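Hi Ileana — second report on the Trostby toy lending library, a bit longer than the last one because there's more to tell.

The short version is that we're open, we're busy, and we're a little behind on the catalog. We finished November with 3,349 loans since the start of the grant, and that counts a puzzle and its board as one loan (I changed this after your note on the first report, so please ignore the older figure). The Saturday-style rush I worried about never came. Families drift in from three until we lock up, and two people on the desk can handle it fine.

## Where the money went

Most of this round went on shelving and on the van. The shelving came from Ramanauskas, who delivered everything in one go and took the old racks away with them — I'd budgeted for a skip and didn't need it. The van now stops at Bostska every other week. It was slow to catch on there. The first two visits were mostly parents asking if we were selling things, so we painted BORROW ME on the side doors and that helped a lot.

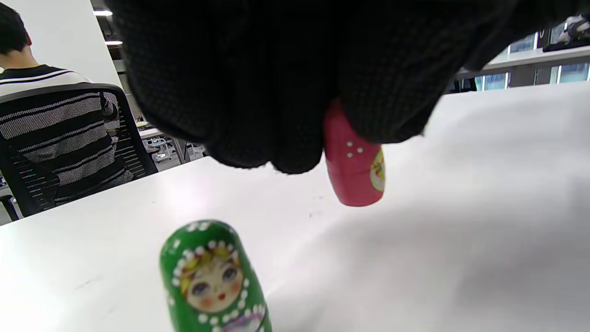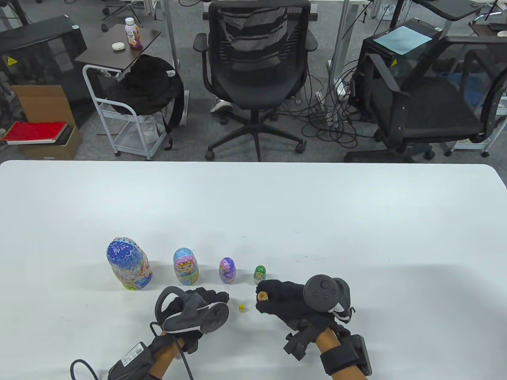
The catalog is the part I'm least happy with. We moved it over to Clirkness in the spring, and it's great for board games and terrible for anything with lots of loose bits, because it wants one barcode per item and a barcode won't fit on half of what we own. Take a set of nesting dolls: the big one with the blue flowers on its head has plenty of room for a sticker, but the tiny yellow one at the other end would be all sticker and no doll. So for now we tag the bag, write the number of parts on the tag, and check it at the desk when it comes back. It's slower, but we've had only six sets come home short so far.

## What's next

- Finish tagging the last 7 crates of wooden toys
- Get the Bostska stop onto the bus shelter notice
- Fix the heater by the return desk, please, before I lose a toe

One ask: could we move what's left of the skip money over to replacement parts? It would cover wheels, dice and a fresh batch of drawstring bags. If you need a proper form for that, send it over and I'll fill it in the same day.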